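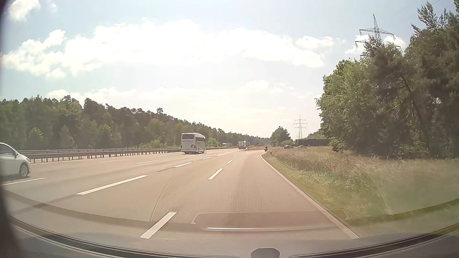 고속도로를 달리는 흰색 버스와 승용차

귀로 듣는 원고 쓰기
발표자 노트, 2026년 1월 18일

시작

안녕하세요. 오늘은 소리 내어 읽을 글을 쓰는 일에 대해 말씀드리겠습니다. 오디오북, 박물관 음성 안내, 팟캐스트 대본, 사내 방송까지 다 포함됩니다. 저는 Tustivau에서 음성 안내 원고를 쓰고 고치는 일을 합니다. 문학 작품은 거의 다루지 않습니다. 전시 해설, 지역 역사 이야기, 긴 이동 시간에 듣는 교양물이 대부분입니다.

(자료집은 뒤쪽 탁자에 있다고 안내. 녹음 예시는 세 번 튼다. 스피커 음량은 시작 전에 확인할 것.)

순서는 이렇습니다. 먼저 듣는 사람이 어떤 상태에 있는지 이야기하고, 그다음 문장, 숫자와 이름, 구성, 녹음 전 점검으로 넘어갑니다. 질문은 중간에 하셔도 됩니다.

듣는 사람은 되돌아가지 않는다

눈으로 읽을 때는 이해가 안 되면 한 줄 위로 올라가면 됩니다. 본인이 그렇게 하고 있다는 것도 모를 만큼 자주 합니다. 귀로 들을 때는 그게 어렵습니다. 되감기 단추가 있어도 손이 비어 있어야 누릅니다. 설거지를 하거나 아이를 안고 있거나 운전을 하는 사람은 놓친 문장을 그냥 흘려보냅니다.

그래서 문장 하나를 놓쳐도 다음 문장을 따라올 수 있게 쓰는 것이 기본입니다. 글로 읽으면 조금 느슨해 보이는 원고가 귀에는 맞는 경우가 많습니다. 편집자가 중복이라고 지운 자리를 제가 다시 살리는 일이 자주 있습니다.

Rindlow 전시 안내를 만들 때 첫 원고는 도록 글을 거의 그대로 가져온 것이었습니다. 글 자체는 좋았습니다. 그런데 시험 청취를 해 보니 사람들이 두 번째 전시실에 가서도 첫 전시실 이야기를 하고 있었습니다. 첫 문단에 연대와 지명이 너무 많이 들어 있어서 그걸 정리하느라 뒤를 못 들은 겁니다.

(예시 녹음 1 재생. 도록 문장을 그대로 읽은 판본. 끝나면 바로 말하지 말고 잠깐 둔다.)

방금 들으신 것 중에 기억나는 단어가 있으면 하나만 적어 두세요. 뒤에서 고친 판본을 들려드릴 때 비교하겠습니다.

문장의 길이와 순서

짧게 쓰라는 말은 많이 들으셨을 겁니다. 맞는 말이지만 짧은 문장만 계속 이어지면 듣는 쪽이 금방 지칩니다. 낭독자도 힘들어합니다. 문장이 끝날 때마다 억양이 내려가기 때문에 같은 가락이 반복됩니다.

저는 길이보다 순서를 먼저 봅니다. 한국어는 서술어가 끝에 오니까 꾸미는 말이 앞에 쌓이면 듣는 사람은 그걸 전부 들고 끝까지 기다려야 합니다. 예를 들어 이런 문장입니다.

“전쟁 직후 항구에 남은 창고를 고쳐 만든, 지금은 시장 건물로 쓰이는 옛 곡물 저장소에서 첫 모임이 열렸습니다.”

눈으로는 문제없이 읽힙니다. 귀로 들으면 창고, 시장, 저장소가 차례로 나오고 어느 것이 주인인지 알기까지 한참 걸립니다. 이렇게 나눕니다.

“첫 모임은 옛 곡물 저장소에서 열렸습니다. 전쟁 직후에 항구 창고를 고쳐서 만든 건물입니다. 지금은 시장으로 쓰입니다.”

글자 수는 비슷합니다. 듣는 사람은 첫 문장에서 장소를 알고, 나머지는 그 장소에 덧붙이면 됩니다. 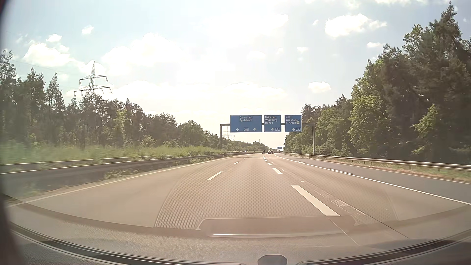
조사도 살펴봐야 합니다. 글에서는 “의”가 두 번, 세 번 겹쳐도 넘어가지만 소리로는 “에”와 섞여 들립니다. 낭독자마다 발음도 다릅니다. 저는 한 문장에 “의”가 둘 있으면 하나는 풀어서 씁니다. “마을의 우물의 깊이” 대신 “마을 우물이 얼마나 깊은지”라고 하면 됩니다.

동음이의어는 소리 내어 읽기 전까지 잘 안 보입니다. “사기를 당한”과 “사기로 만든”은 앞뒤가 있으니 괜찮은데, “고지가 있었다”는 알림인지 높은 땅인지 모릅니다. “이장”, “수도”, “방화”도 자주 걸립니다. 한자나 괄호로 해결하던 단어는 원고에서 다른 말로 바꾸셔야 합니다. 괄호는 읽을 수가 없습니다.

따옴표도 마찬가지입니다. 누가 한 말인지는 인용 앞에 놓습니다. 긴 인용 뒤에 “라고 적었습니다”가 나오면, 그때까지 들은 말이 전부 해설자의 의견으로 들립니다.

숫자와 이름

숫자는 귀에 오래 남지 않습니다. 한 문단에 하나를 권합니다. 둘이 꼭 필요하면 두 숫자의 관계를 말로 먼저 알려 줍니다. “작년보다 늘었습니다”라고 한 다음 숫자를 읽는 식입니다.

Clukgate 기록관 원고에 소장 편지가 2890통이라는 문장이 있었습니다. 담당자는 정확한 숫자를 원했고 그럴 이유도 충분했습니다. 저희는 숫자를 살리고, 그 앞뒤 문장에서 다른 숫자를 모두 뺐습니다. 그러고 나니 시험 청취를 한 분들이 그 숫자를 기억했습니다. 바꾸기 전에는 연도와 섞어서 말하는 분이 여럿이었습니다.

읽는 방식도 원고에 적어 둡니다. 98쪽을 “구십팔 쪽”으로 읽을지, 나이일 때 “아흔여덟 살”로 읽을지 낭독자가 녹음실에서 정하게 하지 마세요. 한 권 안에서 방식이 바뀌면 나중에 그 부분만 다시 녹음해야 하는데, 다른 날 녹음한 소리는 붙여도 티가 납니다.

이름은 더 까다롭습니다. 외국 지명은 처음 나올 때 종류를 붙여 줍니다. “Zavala에서”라고만 하면 도시인지 강인지 사람인지 알 수 없습니다. “Zavala라는 언덕 마을에서”라고 한 번 말해 두면 그다음부터는 이름만 써도 됩니다. 다만 중간부터 듣는 사람도 있으니 장이 바뀌면 한 번 더 붙입니다.

비슷한 소리로 시작하는 이름이 한 장면에 같이 나오면 한쪽은 직업이나 관계로 부르는 게 낫습니다. 실제 인물이라 이름을 바꿀 수 없을 때도 “동생”, “주인집” 같은 말은 쓸 수 있습니다.

(여기서 질문 받기. 영어 약어 읽는 법을 묻는 분이 많다. 약어는 풀어 쓴 말을 먼저, 약어를 나중에. 한 번만 나오면 약어를 아예 쓰지 않는다.)

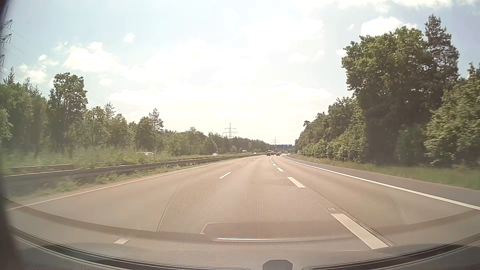
구성: 어디서 들어와도 되는 이야기

긴 이동 중에 듣는 분들 이야기를 조금 하겠습니다. 버스나 차 안에서 듣는 사람은 처음부터 끝까지 한 번에 듣지 않습니다. 옆 사람과 이야기하다가 돌아오고, 잠깐 졸다가 돌아옵니다. 원고를 쓸 때 돌아올 자리를 만들어 둬야 합니다.

제가 쓰는 방법은 단순합니다. 토막이 바뀔 때 첫 문장에 때와 곳, 그리고 누구 이야기인지를 다시 넣습니다. “그해 겨울, 그는 그곳으로 돌아왔습니다”는 멋있지만 방금 돌아온 사람에게는 아무 정보가 없습니다. “그해 겨울, 목수는 섬으로 돌아왔습니다”라고만 해도 따라올 수 있습니다.

한 토막의 분량은 약 2000자로 잡습니다. 낭독 속도에 따라 다르지만 이보다 길어지면 저희 쪽 낭독자들이 쉬는 자리를 달라고 합니다. 낭독자가 쉬고 싶은 곳은 대개 듣는 사람도 쉬고 싶은 곳입니다. 쉬는 자리에 음악을 넣을지는 제작비 문제라서 오늘은 다루지 않겠습니다.

예고는 짧게 합니다. “뒤에서 자세히 말씀드리겠습니다”를 여러 번 쓰면 듣는 사람은 약속을 쌓아 두게 됩니다. 지금 말할 수 있으면 지금 말하고, 뒤에서 할 이야기라면 뒤에서 꺼내면 됩니다. 회상도 줄입니다. 글에서는 한 줄 띄우면 시간이 바뀐 걸 알지만 소리에는 빈 줄이 없습니다. 시간을 되돌릴 때는 “십 년 전 일입니다”라고 말로 알려 줘야 합니다.

목록은 웬만하면 풀어 씁니다. 항목이 다섯 개가 넘으면 앞의 것은 이미 잊었다고 봐야 합니다. 요리법이나 준비물처럼 목록이 꼭 필요한 글은 따로 내려받을 수 있는 문서로 빼는 편이 낫습니다.

(예시 녹음 2 재생. 고친 판본. 아까 적은 단어와 비교하게 한다. 손을 들게 할 필요는 없음.)

고친 판본이 조금 더 깁니다. 같은 내용을 덜 빽빽하게 넣었고, 전시실 이름을 두 번 말했습니다. 도록 글을 쓰신 분께는 미리 양해를 구했습니다. 원고를 손대기 전에 이 과정을 꼭 거치시기 바랍니다. 저는 한 번 건너뛰었다가 녹음을 전부 다시 한 적이 있습니다.

녹음 전에 할 일

첫째, 본인이 소리 내어 읽습니다. 속으로 읽는 것은 소용이 없습니다. 서서 읽으면 숨이 모자라는 자리가 더 잘 드러납니다. 말이 꼬이는 곳에는 표시만 하고 계속 읽으세요. 그 자리에서 고치기 시작하면 흐름을 못 봅니다.

둘째, 다른 사람에게 읽어 달라고 합니다. 원고를 미리 보여 주지 마세요. 처음 보는 사람이 잘못 끊어 읽는 자리는 문장이 잘못된 자리입니다. 쉼표를 넣어서 해결하려고 하지 말고 어순을 바꿔 보세요.

셋째, 읽어 준 것을 녹음해서 다른 일을 하면서 듣습니다. 저는 빨래를 갭니다. 책상에 앉아 원고를 보면서 들으면 눈이 도와주기 때문에 문제가 잘 안 들립니다.
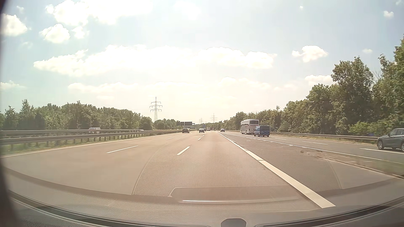 이 단계에서 가장 많이 나오는 문제는 문단 사이의 연결입니다. “그러나”와 “그런데”가 실제 내용과 맞지 않는 경우가 생각보다 많습니다. 반대되는 내용이 없는데 “하지만”으로 시작하면 듣는 사람은 앞에서 뭘 놓쳤나 생각합니다. 그동안 다음 문장이 지나갑니다. 접속어를 다 지우고 읽어 본 다음, 필요한 곳에만 다시 넣어 보시길 권합니다.

녹음실에 보낼 원고는 따로 만듭니다. 글자를 키우고, 문장이 다음 쪽으로 넘어가지 않게 쪽을 나눕니다. 종이를 넘기는 소리가 문장 가운데 들어가면 지우기 어렵습니다. 화면으로 읽는 낭독자에게도 같은 방식으로 나눠서 보내면 좋아합니다. 발음이 특이한 이름은 원고 맨 앞에 모아 적고 본문에는 표시를 넣지 않습니다. 본문에 표시가 많으면 읽는 속도가 고르지 않게 됩니다.

Tustivau에서는 본 녹음 전에 20분짜리 시험 녹음을 합니다. 이때 낭독자와 속도를 맞추고, 높임말과 문장 끝을 점검합니다. “습니다”와 “해요”를 섞을지도 여기서 정합니다. 섞는 것 자체는 괜찮습니다. 다만 해설은 “습니다”, 인물의 말은 “해요”처럼 기준이 있어야 합니다.

낭독자의 의견은 되도록 받아들입니다. 입에 안 붙는다고 하면 이유를 설명하지 못해도 대개 맞습니다. 사실 관계가 바뀌는 수정만 담당 편집자에게 확인합니다. 현장에서 고친 내용은 그 자리에서 원고 파일에도 반영하세요. 자막이나 대본을 따로 공개할 때 소리와 글이 어긋나면 문의가 들어옵니다.

(시간이 남으면 예시 녹음 3. Clukgate 편지 부분. 시간이 모자라면 건너뛰고 자료집에 원고가 있다고만 말한다.)

자주 받는 질문

합성 음성으로 만들 때도 같은 원고를 쓰느냐고 많이 물으십니다. 기본은 같습니다. 다만 사람 낭독자는 애매한 문장을 알아서 풀어 읽어 주는데 합성 음성은 적힌 대로 읽습니다. 숫자와 동음이의어 점검을 더 꼼꼼히 하셔야 합니다.

이미 나온 책을 오디오로 만들 때 어디까지 고쳐도 되느냐는 질문도 있습니다. 계약서를 먼저 보시고, 저자에게 고친 예를 한 쪽만 보내 보세요. 원칙을 길게 설명하는 것보다 예를 보여 드리는 쪽이 빠릅니다. 그림이나 표를 가리키는 문장은 어차피 손을 대야 하니 그 부분부터 상의하시면 됩니다.

방언은 낭독자가 그 지역 말을 쓰는 분이면 살리고, 아니면 단어 몇 개만 남깁니다. 흉내 낸 억양은 그 지역 분들이 바로 알아듣습니다.

(자료집 뒷장에 점검표와 예시 원고가 있다고 안내하고 마친다. 연락처 슬라이드는 질문이 끝날 때까지 띄워 둔다.)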